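4.2 Does plate colour change how much people eat?

The claim that red plates make people eat less has had a long run in the popular press. We came to it with doubts, and the results from the Vostlow canteen did little to settle them. Earlier work mostly used snack foods handed out in a lab, in small amounts, to people who knew they were being watched. It is a stretch to go from that to a weekday lunch.

Our trial ran in January over 5 serving days. A total of 200 meals were weighed before and after eating, half on red plates and half on white. The dish was the same each day: baked eggplant with rice. We picked it on purpose. Dark vegetables stand out less against red than against white, and if contrast between food and plate is what drives the effect, as the Radau model holds, eggplant ought to show it more clearly than pasta or bread would.

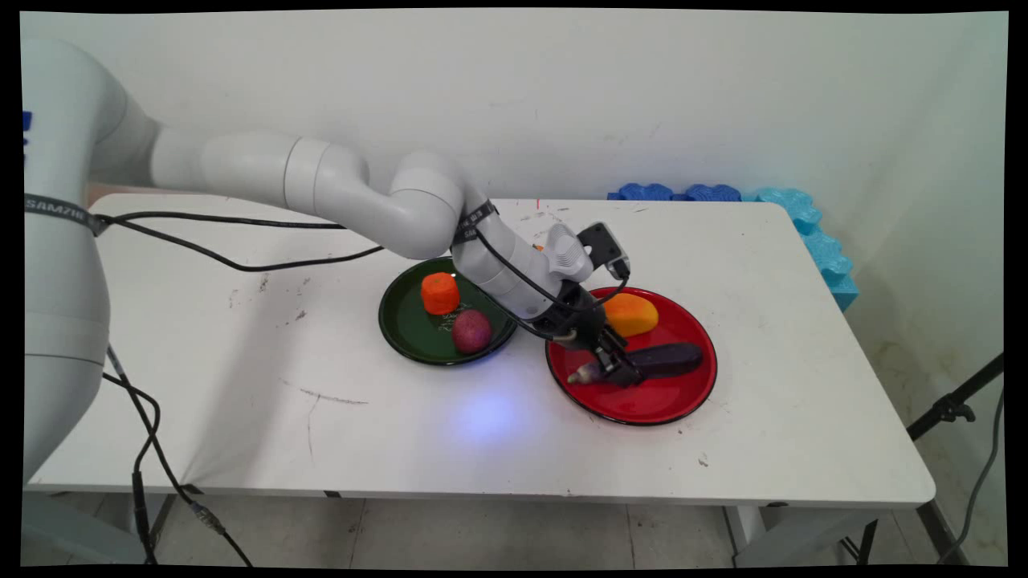 Figure 3. Whole eggplant on a red plate, on a white table.

Leftovers did not differ between the two colours by any margin we would be willing to defend. On 3 of the days the red plates came back slightly fuller, and on the other 2 the white ones did. One could pool the days and report a small saving in favour of red — the Renora group did much the same with its own data — but the gap vanishes once portion size at serving is taken into account. Kitchen staff appear to have dished out a little more on the busier days, whatever the plate.

There is also the matter of novelty. The canteen had never used coloured plates before, and several diners remarked on them in the comment book. A change in behaviour in the first week tells us little about what happens in the tenth. The Major review raised this point and then left it out of its summary, where the colour effect is given as fact.

We do not claim that plate colour has no influence at all. Our sample was modest, the site was a single workplace, and cooked eggplant loses much of the glossy purple that makes the raw vegetable so distinct. What we can say is that a catering manager who buys red plates in the hope of smaller appetites is relying on thin evidence. Plate diameter and the size of the serving spoon, both covered in section 4.3, gave us more to work with.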